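How do you fold T-shirts so they stay flat in the drawer?

Molside Home Help > Laundry and storage > Folding
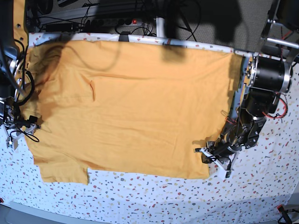 The full story

Posted by Skamava
Tags: T-shirts, drawers, small spaces

I've had a big sort-out this May and I'm determined to get my T-shirts under control at last! I fold on the table with a cloth over it (the speckly white one, I love it) and I start with the shirt laid out flat, as with the mustard-orange one. So far so good. The trouble comes after that. By the time I've brought the sides in and folded it up, the bottom edge has gone wonky, there's a crease running down the front and the whole thing is fatter at one end than the other.

The drawer is 40 cm wide inside and I'd love to have everything standing up in rows so I can see the colours. Mine flop over like tired lettuce. Is it the fold, the fabric or me? I do it straight off the airer, if that matters. Also, should I be ironing first? I'd really like the answer to be no.

3 replies

Irnow
Member, 1355 posts

Oh, I love this question! I changed over to standing shirts two winters ago and I still open the drawer just to look at it.

First, lay it face down. I know most people start face up, but then the neat side ends up on the inside and you can't see any print. Put both hands flat in the middle and sweep outwards, one hand to each side, then down to the hem. Do the hem last and give it a little tug at both corners. If one corner sits lower than the other, sort it out now, as no amount of clever folding later will hide it – it only gets worse with each turn.

Then:

Bring one side in to just past the middle and flip the sleeve back on itself.
Do the same with the other side. You want a long strip with straight edges, the same width at the neck as at the hem.
Smooth the strip from the neck down.
Fold the hem up towards the neck but stop about 2 cm short. This is the bit that cured my fat ends! The collar is thicker than everything else, so leave it on its own.
Fold in thirds from the folded end, and stand it up.

If it falls over, it's too loose. Press down on it with your forearm before the last fold and try again. Thin shirts sometimes want quarters, and my old running tops (very slippery, a nightmare) need a rolled sock either side for company.

No ironing here. I give each one a good shake before it goes on the airer and hang it by the hem, and most of the wrinkles drop out. And keep the tablecloth! A bit of cloth underneath grips the shirt nicely. On my bare worktop they slide all over the place.

Magsi
New member

just roll them. takes no time and they fit anywhere

Skamava

Irnow, thank you, this is brilliant! I never thought about the collar. I've done six this evening and five are standing up by themselves. The sixth is a very baggy one I sleep in, so I've let it off.

Magsi, I did try rolling but mine come out with curly hems. Do you do anything to stop that?

Irnow
Member

Five out of six on the first go is lovely! For the baggy one, bring the sides in a bit further so they overlap, then carry on as normal. It makes a thicker parcel but it'll stand. I put mine at the end of the row against the side of the drawer.

One more thing I forgot: don't fill the drawer right up. Leave a gap the width of your hand, or you'll drag the neighbours out every time you pull one. I use a shoebox lid on its edge to hold the row up when half of them are in the wash.

59 people found this thread helpful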